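Slippers on the Rack: Comparing Two Controllers in Mikside

Posted Wed 24 May by Florence Kennedy

Welcome to the gallery page for our spring controller comparison, which has grown quite a bit longer than the tidy little page I promised Marlene. If you came over from the McKinnon newsletter you already know the basics, but for everybody else: we have two arm controllers in the lab that do more or less the same job, the older Tostari one that we've all been living with, and the newer Sokix one that Junhao Cai has been asking to try since September. We wanted to know how they compare on a job that is soft, a little floppy and takes two hands, and we wanted to know it in simulation first, before anyone signs up for a week of setting up real arms.

The job we settled on is putting a pair of house slippers on a small metal shoe rack. I know that sounds like a chore more than an experiment, and my sister had plenty to say about it, but it's a lovely test. A slipper has one end that grips well and one end that doesn't, the fabric part gives when you squeeze it, and the sole wants to swing once it is off the table. Each arm takes one slipper, and they have to end up side by side on the same rack without the arms getting in each other's way.

Berwyn Samuel built the whole setup in Mikside, right down to the fabric, and he spent much longer on the fabric than any of us asked him to. I'm glad he did! The cameras on the wrists see the slippers from very close up, and with his first version (a flat cream color all over) it was hard to tell at a glance where the band stopped and the footbed started.

Getting the fingers around it

The first part of every run is the approach. The hand comes in with the fingers open, lines itself up, and closes. We tried both controllers with the same arms, the same grippers and the same wrist cameras, and left everything else alone, so any difference you see in the results comes from how the controller moves and how it reacts when a finger touches something a little early.

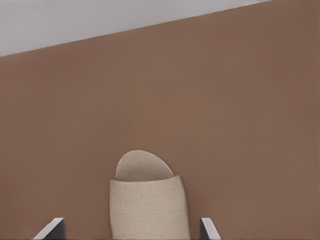
Wrist camera on the approach, with the fingers open and a slipper between them. The right finger is a touch closer than the left.

Lining up was where I expected the two controllers to be neck and neck, and for a straight-on slipper they were. The trouble came when the hand was a little off to one side. The Tostari controller closes both fingers at the same speed until they stop, and if one of them meets the slipper first it simply pushes the slipper across until the other one catches up. On a light slipper that works fine most of the time, and I have a soft spot for it, since you always know what it's going to do. The Sokix controller feels that first touch and shifts the whole wrist over instead, which looks very graceful and leaves the slipper where it was. It is also slower, and now and then it got into a little dithering dance, over and back, over and back, before it made up its mind. Mwangi Langat fixed most of that by raising the touch threshold, and he has written up the values he used in the notes folder, so please look there before you start turning knobs on your own copy.

We used 4 starting layouts, all with the same pair of slippers. In the easy ones the slippers point straight away from the arms. In the harder ones they are turned, so the wrist has to turn with them or take hold at an angle. Berwyn wrote a small script that lays them out again at the start of each run, and it saved us a great deal of fiddling, although I did miss the fiddling a bit by the end. There is something nice about nudging a slipper into place yourself and then sitting back to see what the arm makes of it.
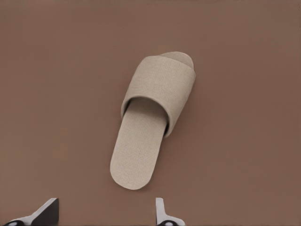 The turned layouts were where we learned the most, and I'd happily have spent the whole two weeks on them. Coming in from the heel is tempting because the heel is the nearest part and there's nothing in the way, but a hold on the heel leaves the whole front of the slipper hanging, and then you have to think very hard about which way it will swing. Holding it by the band gives you something thicker to squeeze, and the slipper hangs differently again. We let both controllers try both holds. My own favorite changed nearly every afternoon, and if you ask Junhao he'll tell you that I argued for the heel on Monday morning and against it by lunch.

What I'd say now is that the hold matters more than the controller does for the pick, and the controller matters more than the hold for the carry. The Tostari starts and stops its moves quite firmly, and a slipper held at one end picks up a swing that is still going when the arm gets to the rack. The Sokix eases in and out. You can turn the Tostari speed down until the swing is gone, and we did, and then the two are so close in carrying that Marlene Sandhu couldn't tell me which replay was which. (She got the first one right and would like that on the record.) The slowed-down Tostari took longer over each run, though, and if you have a great many runs to get through, that adds up to a lot of tea.

Altogether we ran 786 attempts between the two controllers, spread evenly over the layouts. I'm not putting the success table on this page because Mwangi is still going through the logs and wants to sort out the runs where a slipper went on the rack but sat there crooked. We hadn't agreed beforehand on whether crooked counts, which was silly of us. My feeling is that a slipper on the rack is a slipper on the rack. Mwangi's feeling is that I should see his hallway.

Two arms, one rack

Moving one slipper at a time is pleasant work for either controller. Moving both at once is where it gets busy, because the rack sits between the arms and they both want to be over it. With the Tostari you have to tell the arms when to take turns. We wrote in a pause for whichever arm was further along, and it did the job, in a rather polite after-you sort of way. The Sokix is supposed to plan for both arms together, and that feature was the main reason Junhao wanted it in the first place. For most of the runs it did what the manual says. In 6 of them it brought the two wrists closer together than I'd be comfortable with on real hardware, and those are the ones I've asked Berwyn to save as full replays, so we can go through them slowly with a ruler.

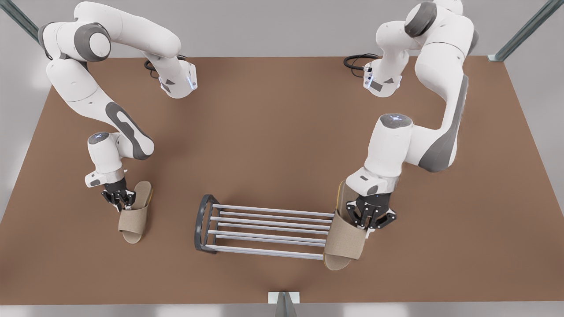
View across the table. Each gripper has hold of a slipper, and the rack in between is still empty.

I like this wide view best out of everything we saved, and I kept it open in a corner of my screen for a good part of the project. The wrist cameras are what you need for the pick, but once the slippers are up off the table you really do want to see both arms together and how much room there is over the rack. I'd ask for one of these views in any two-arm comparison, even a quick one. We nearly didn't set it up, and I would have been guessing about clearances from joint numbers all week – not my strong suit.

A few practical notes for anyone who wants to repeat this. Use the newer slipper model from the shared folder, the one with the textured fabric. Set the grip force the same on both controllers by hand, since the default settings don't match, and we lost the better part of a day to a comparison that was really only comparing defaults. Save the wrist views and the wide view for every run, even the dull ones. If you change the rack's position, run the layout script again before you start, or the slippers will be placed for the old one.

As for which controller we'll use next, I think we will keep the Tostari on the single-arm work, where everybody knows its habits, and move the two-arm work over to the Sokix once those close passes have been looked at. Junhao is very pleased and is being quite gracious about it. Berwyn has already started modeling a pair of boots with laces, so I expect I'll be writing another of these pages before long, and Marlene has asked if that one could please be shorter.

Questions about the controller settings should go to Mwangi, and questions about the models and the layout script to Berwyn. If you'd like the replays, drop me a line and I'll send you the link to the folder.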